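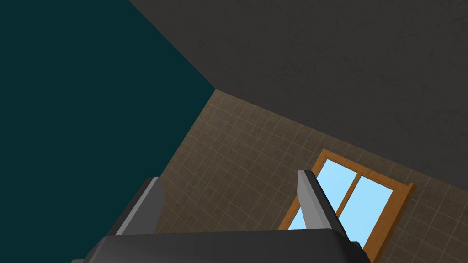
Arlindo Araújo has been waiting for the Larberg swimming baths to reopen for so long that he still keeps his old locker key on a hook by the door. "I learnt to swim there and so did my girls," he told us, "and I'll be in the water on the first morning, even if it's freezing!"

He won't have to wait much longer. The baths open again on Monday, May 28, 2018, after being shut since December, and what a treat it is to have them back. The old boiler has gone, the changing rooms have been repainted and there are 16 new lockers on the Olley Street side.
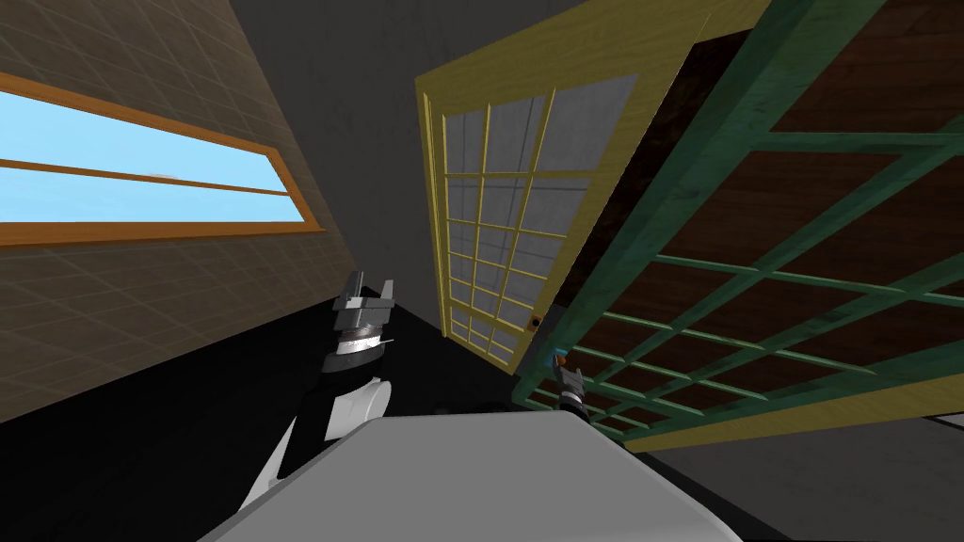
Yellow-framed door and a long window with a blue sky beyond.

Early sessions start at seven, with lane swimming until nine and families welcome after that. The Tuesday evening club is coming back too – good news for anyone who has been taking the bus to Sandov and back all winter (and there were plenty of you).

A petition to keep the baths going gathered 3349 names, a wonderful result for a town this size. Alfredo Mangubat will be teaching beginners again, adults as well as children, and two of his Saturday classes still have places. Ask at the front desk or ring the Moen Road office.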